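Cavby serie Nocturna - ficha del juguete, variantes y piezas

Fabricante: Prarivine
Línea: Cavby (figuras articuladas)
Ficha revisada: abril 2023

El Cavby Nocturna es la versión repintada del molde Cavby grande, con alas nuevas y la cola corta. Mismo cuerpo, mismas piernas. Cambian la cabeza y el color del plástico, azul muy oscuro que en las fotos de catálogo sale casi negro. En mano es mas claro.

Altura: 19 cm con las orejas levantadas. Puntos de articulación: siete, contando el cuello. Las muñecas no giran, ojo, en la caja parece que sí.

Incluye figura, dos alas desmontables, farol y base de apoyo. La hoja de pegatinas viene aparte, doblada dentro de las instrucciones - mirar bien antes de tirar la caja.

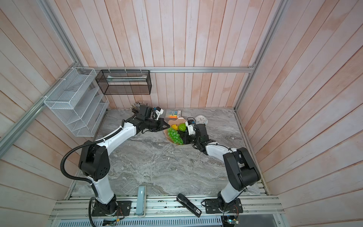 Las alas entran a presión por detrás. Primero la izquierda, que lleva el pivote largo. Si se fuerza la derecha antes el pivote se queda blanco y acaba partiendo. El farol se sujeta en cualquiera de las dos manos pero en la izquierda baila un poco.

Pintura correcta en general. Los ojos a veces vienen desviados, sobre todo en la primera tirada. Pedir foto del ejemplar si se compra de segunda mano. El barniz mate se marca con la uña.

Hay dos tiradas. La primera, numerada en el pie, 1057 unidades. La segunda salió en agosto, sin numerar, con el farol en amarillo liso en vez de transparente. Mismo código de barras, así que por la caja cerrada no se distinguen salvo por la ventanilla lateral.

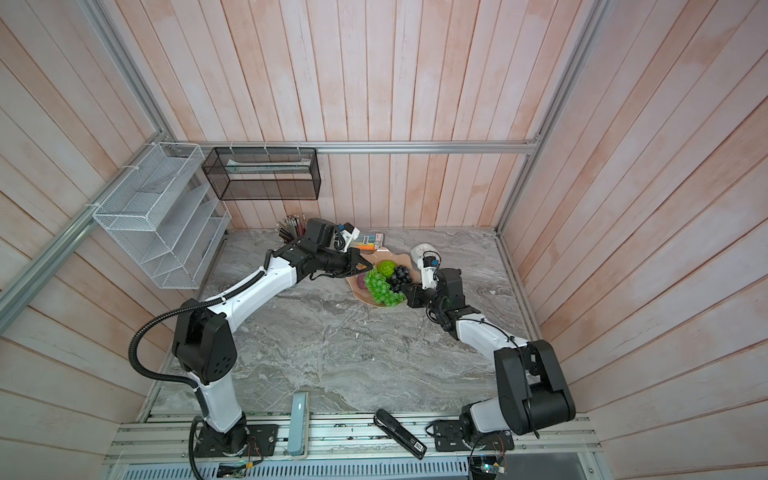

VARIANTES Y RECAMBIOS

Nocturna primera tirada: farol transparente, número en el pie derecho.
Nocturna segunda tirada: farol amarillo liso, pie sin marcar.
Nocturna Matton: exclusiva de las tiendas Matton, 400 unidades, alas en granate y sin base. Agotada.

Recambios sueltos: alas (par), farol, base. Cola no hay. La base del Cavby grande normal sirve, el agujero es el mismo. La del Cavby mini no.

Compatible con los accesorios de Mutiso para figuras de este tamaño, mochila y casco. El casco entra justo y hay que bajar las orejas, con cuidado que la bisagra es floja.

Limpieza: paño seco o apenas húmedo. Nada de alcohol, se lleva el barniz. Las pegatinas del pecho se levantan con el calor, no dejar en el escaparate al sol.

Edad recomendada en caja: a partir de 7 años. Piezas pequeñas (el farol sobre todo).

Disponiblidad: segunda tirada en stock, primera solo bajo consulta y según lo que vaya entrando. Se envía en caja reforzada. Si la caja original importa, avisar en el pedido - las hay con esquinas tocadas y esas van con descuento.

Fichas relacionadas
Cavby grande (molde original)
Cavby mini, surtido de colores
Cavby Glaciar
Mochila y casco Mutiso
Bases y soportes para figuras

Contacto | Envíos y devoluciones | © Prarivine | Volver arriba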